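Drucken | Per E-Mail senden

Von Desta Adugna
Sonntag, 7:40 Uhr

1/ Das Update auf Luvness 7 wird seit dieser Nacht verteilt. Kurzer Thread zu Akku, Mobilfunk und Benachrichtigungen auf dem Gondal. Getestet auf zwei Geräten, beide ohne Root.

2/ Downloadgröße: 382 MB als Delta-Paket. Wer eine Beta installiert hat, bekommt das volle Image. Vor dem Start muss der Akku bei mindestens 40 Prozent stehen, sonst bricht der Installer ohne Fehlermeldung ab.

3/ Standby über Nacht, WLAN an, Mobilfunk an, Ortung aus: 5 Prozent Verlust. Unter der alten Version waren es auf demselben Gerät 7. Für eine belastbare Aussage reicht eine Nacht nicht, ich messe bis Mitte der Woche weiter.

4/ Der Wechsel zwischen LTE und 5G läuft sauberer. Das Modem hält die Zelle länger, bevor es umschaltet. Rhys Faulkner meldet auf dem älteren Modell das Gegenteil — dort ist allerdings noch die Modem-Firmware vom Mai drauf.

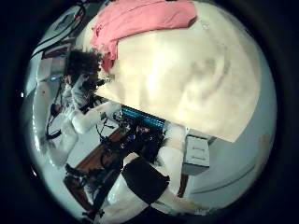 MOBILGERÄTE › FIRMWARE

5/ Benachrichtigungen: Die Kanäle werden beim Update zurückgesetzt, wenn die App nicht für die neue API gebaut ist. Betrifft bei mir den Skorkov-Messenger und zwei Banking-Apps. Einstellungen → Apps → Kanäle, dann einzeln wieder aktivieren.

6/ Die Option »Adaptives Laden« steht jetzt unter Akku → Erweitert. Standardmäßig aus, auch wenn sie vorher an war.

7/ Bekannter Fehler: Bluetooth-Kopfhörer mit Multipoint verlieren nach einem Anruf den zweiten Kanal. Abhilfe bisher nur durch Neukoppeln. Cache löschen bringt nichts. Ticket ist offen, Evelien Verhoeven hat die Logs angehängt.

8/ Zurück auf die alte Version geht nur mit entsperrtem Bootloader und vollständigem Wipe. Backup vorher auf den Rechner ziehen, das Cloud-Backup der neuen Version lässt sich unter der alten nicht einspielen.

9/ Messwerte zur Displayhelligkeit folgen in einem eigenen Thread.

Zuletzt aktualisiert: Sonntag, 11:15 Uhr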